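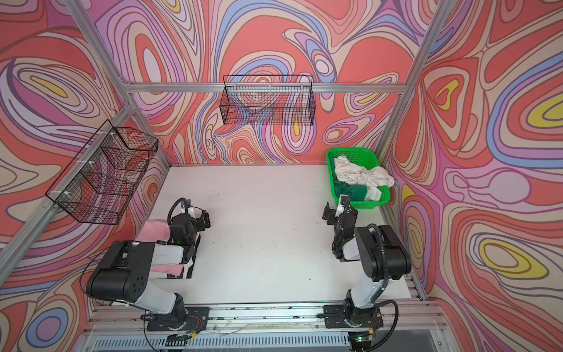 Why does an arm fall when only its wrist loses communication?

The supervisor process treats a missing wrist as a missing arm and cuts torque to every joint on that bus. These joints have no brakes, so with the torque gone the only thing holding the arm up is gear friction, and there isn't enough of it.

I spent most of February on this fault, and the write-up follows in the order I should have worked.

The cell belongs to the Selum project and its job is laundry: take a garment out, flatten it, fold it, put it down. Two arms on one rail, one bus per arm, motion commands from a machine running Pendden. The gripper motor is the last device on the bus. Everything past the elbow shares one cable, power and data together.

The symptom was the left arm going limp in the middle of a fold. The first time it came down a short distance onto a stack of cloth and nothing was damaged. The second time I had a hand on the table, reaching in to straighten a sleeve with the cell enabled. The forearm landed next to my wrist. I should not have been in there with the motors live, and the rule against it was one I wrote. It has since been replaced with a switch, described further down.

The log for both events said the same thing:

left bus: device 7 no reply, 200 ms
left bus: fault latched, torque off

Device 7 is the gripper. Two hundred milliseconds is the watchdog limit. A gripper that misses one reply is normal and the bus retries. A gripper that says nothing for the whole window has lost power, lost its data line or locked up.

My first theory was overcurrent. Thin material gives the position controller very little to close on, so the fingers keep squeezing against each other and the current climbs. I had raised the grip limit to 20 newtons a few weeks before to stop slips on hems, which made the theory attractive.

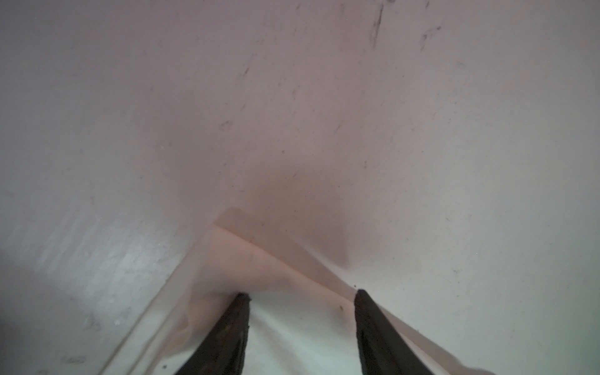

Wrist view: fingertips up against a thin, pale pinkish fold.

I lowered the limit and ran the pink items only. The arm dropped twice more. Gripper current in the second before each drop was flat and well under the limit, so the theory was finished and I had used up four days on it. The slips on hems came back too.

The second theory was firmware, and I have less to say about that. I reflashed device 7, then swapped it with the gripper motor from the right arm. The fault stayed on the left.

Narendra Bisht asked what the wrist angle was at each dropout. I had been logging joint positions all along and had never plotted them against the fault. Out of 122 logged folds there were nine dropouts, and all nine happened with the wrist roll past 270 degrees from its home position. The joint is allowed to go there. The planner uses that range when it wants to lay a folded edge down on the far side without regrasping.
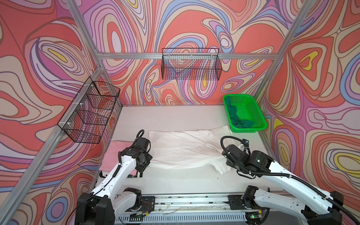 Cable slack was the next thing to measure. I had always checked it with the arm parked, and parked there is plenty. The working pose is different. With the grippers out over the two ends of a T-shirt, the left conduit goes up from the gripper in a loop and then back along the arm under white ties, and whatever length the wrist needs for its roll has to come out of that loop. The tie nearest the wrist was tight enough that the conduit could not slide through it. Past a certain roll, the pull went straight to the connector.

I confirmed it with power off to the joints and the bus still up. One hand turned the wrist slowly while the other held the conduit at the tie. Replies from device 7 stopped, came back when I released the conduit, and stopped again when I pulled. Under a magnifier the crimp on the data pin had partly let go of the conductor. It was a cable from the Mittal spares box, and I crimped it myself, in a hurry.

Changes made:

New cable, with a strain relief at the connector.
First tie moved back toward the elbow and left loose enough for the conduit to slide.
Wrist roll limited in Pendden to 240 degrees, both arms.
Missing gripper now triggers a hold at the current position, with torque kept on. Torque off is reserved for a lost shoulder or elbow, and for the stop button.
Enable switch moved to the front of the cell, where you have to let go of it to reach in.

The fourth item needs care. Holding position with a dead gripper is only reasonable if the other joints are still reporting, and the check for that has to run on every cycle – checking it once at the moment of the fault is not enough. My first version did the latter. I caught it on the bench by unplugging the elbow during a hold.

The hold also does nothing for a real power loss. For that the arm would need brakes or a counterbalance on the shoulder, and this one has neither. I have asked the Illuvwood shop for a price on a spring.

No dropouts have been logged with the new cable. The right arm has the same tie in the same place, and its cable comes off next.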